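Lornano bench, student project notebook
August, started 4:15, everybody else gone to the build meeting

Cube transfer again. Same task as last entry, left arm picks, passes to right arm, right arm puts it down. Small cube this time, the pale blue one. Big foam block is retired until we sort out the grip force, it hides too many mistakes.

Before anything: pulled the newest Belay branch (our handoff code) and it would not talk to the right arm. Lost most of an hour. Was the port name, swapped after somebody replugged the hub. PLEASE label the hub. I put masking tape on it with L and R, don't peel it off.

Homing ok both sides after that. Left wrist reads 33 counts off from the number written on the whiteboard. Didn't touch it, just put the offset in the config. If you recalibrate take my offset OUT or it gets counted twice.

Settings for today
left close target 639
right close target 846
speed 90 for the approach, slower for the last bit
(yes the two close targets are very different, the horns are not on the same spline tooth. known, on the list)

Practice runs by hand first, no code. Driving it yourself is a good way to find out how little room there is between the fingers. Two people on this is much better than one, one watching from the side. Alone I kept coming down next to the cube and closing on nothing.

Then the scripted version. First try left went too low and I hit stop. Raised the approach height, tried again, better. Picked it up, got to the middle, right closed early and knocked it. Timing not position I think. The wait in Belay is a fixed sleep, should be waiting for the left arm to say it's there. Wrote that up as an issue.

Also the cloth. It slides a little if a finger drags on it, and then the cube start position is wrong for every run after. Smoothed it flat and re-taped underneath. Next time check the cloth beofre blaming the code.

Start position, cube in the gap between the grippers:

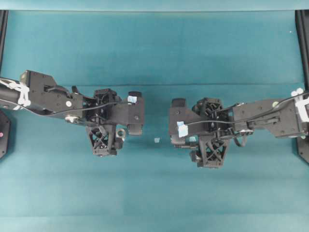
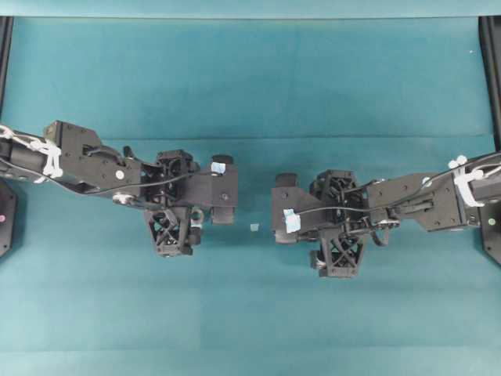
Usus (the logger) dropped out once, restarted it, fine after. File from before the restart is short, don't use it for the plots. The others are in the shared folder under cinov_small_cube.

For the Cinov entry we have to show the transfer in one go with no hands in the work area. Rules say a dropped cube ends the run, no reset. So a slow one that works beats a fast one. I would take the speed down again and leave it there untill we get a few clean ones in a row, then argue about going faster.

Things to do
- replace the sleep with a real wait
- move the right horn one tooth so the close targets are closer
- go over the zip ties, trim the long ends, check nothing pulls when the wrist turns
- print spare fingers, same file as before, black is fine
- mark the cube start on the cloth, chalk? thread? something that comes off

Question for whoever does vision - do we want the cube a darker color? Pale blue on teal is easy enough for me but the threshold was jumpy under the ceiling lights. Could just paint one and compare.

Powered down 6:40, arms parked, supplies off at the strip. Laptop is on the charger in the cabinet.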